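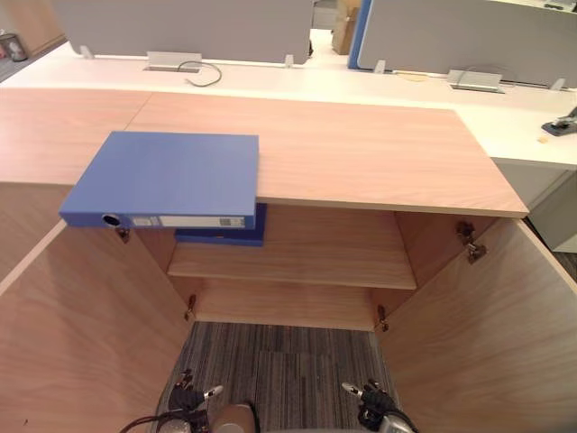
Figure 2. Low storage cabinet with both doors open. One binder lies flat on the top, its spine just past the front edge; a second, darker blue binder lies on the interior shelf.

3.2 Storage furniture and placement of binders

The low cabinets at the Undik site are used for paper records that staff consult during the working day. The type shown in Figure 2 has two hinged doors and a single interior shelf that divides the space into an upper and a lower compartment. The top is broad enough to serve as a work surface, and at Undik it adjoins a row of office desks. The survey recorded the cabinet top as a separate storage location, although it does not appear as one in the site's filing plan.

We classified each binder by where it was found and how it was oriented. Location was coded as top, upper compartment or lower compartment. Orientation was coded as upright or flat, and flat binders were further coded by the direction of the spine. A binder whose spine or cover extended past the supporting surface was marked as overhanging, whatever the extent of the overhang. The binder on the cabinet top in Figure 2 was coded as top, flat, spine forward, overhanging. Its label strip faces the front and was entered as present. Label content was not transcribed.

Overhang was recorded for two reasons. A spine that projects past the edge can be gripped without first sliding the binder, and several respondents at Stalholm gave this as their usual way of leaving a binder they expected to pick up again. The same position also places the binder above the door opening, where it can be knocked when someone reaches into the upper compartment. The coding scheme does not separate deliberate from accidental overhang, and the counts in Section 4 should be read accordingly.

Door state was noted at the time of each visit. Doors were coded as closed, partly open or fully open, with left and right doors treated separately. At Makori the aisle between cabinets and desks is too narrow for both doors to open fully, and the partly open category is therefore more frequent there than at the other sites. Floor covering was noted but is not used in the analysis.

The full inventory holds 4,000 binder records. Cabinets with more than one interior shelf were excluded from the comparison in this section, as their compartments could not be matched to the three location codes. A second coder repeated the classification for 20 cabinets, and disagreements were confined to the overhang code. These were settled using the rule given above, and the remaining records were left unchanged.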